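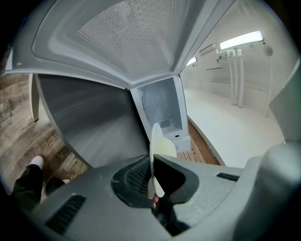 Under a raised white lid in our appliance room.

Hello, and thank you for stopping by! Clakier is looking for 6 people to help with home appliances at Vatitside, our repair and resale shop, and we would love it if one of them were you. You'd be wiping down lids and drums, clearing lint and old soap out of all the little holes and corners (there are so many corners), checking hinges and writing up a tag for each machine before it goes out on the floor. We sent 225 of them to new homes last year, and we're hoping for more.

You don't need a background in repair. Patience helps, and so does being the sort of person who gets a bit of quiet pleasure from a clean rim. We'll show you the rest, and there's always coffee going, usually too strong.

Shifts are four hours, mornings or afternoons, two or three a week. Pay is hourly and we cover your bus fare. Please be comfortable bending and reaching, and bring closed shoes.

To apply, drop a short note in the box at the Vatitside front desk by 2018-05-01. Tell us which days suit you and how best to reach you.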